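Totano wants your hands

I'd been in Dristport less than an hour when I was handed a pair of grippers and asked to heat up lunch. As product trials go, it beats a slideshow! Totano's hand-held kit is pitched at small labs that want to teach robots kitchen jobs without buying the robot first, and it costs $3000 for two grippers, the marker cubes and a year of software.
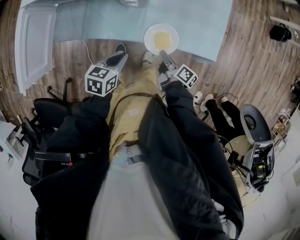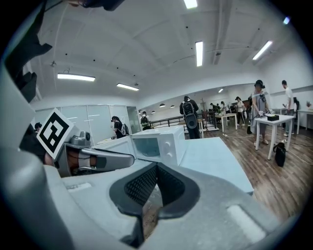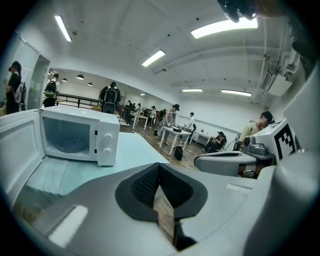 Grippers out, with a table in reach.

I found the grip easy enough after eight tries (plates are harder than doors, if you're wondering). My forearms disagreed by mid-afternoon – there's some heft out front, and I'd love a lighter colour-coded pair for left and right, as I kept muddling them. The software is the bit I'd pay for. It sorted 132 of my takes into tidy folders while I made a cuppa, and flagged the ones where I'd turned a marker away.

The rival Fomar set is cheaper at $1437, but you get one gripper and a manual I gave up on. Griffiths will rent you either by the month, and that's how I'd start. Ask for the spare finger pads when you book, they're extra and the website hides them under "consumables".

My Totano loan set goes back in January. I've still got a drawer of mugs I want to try it on.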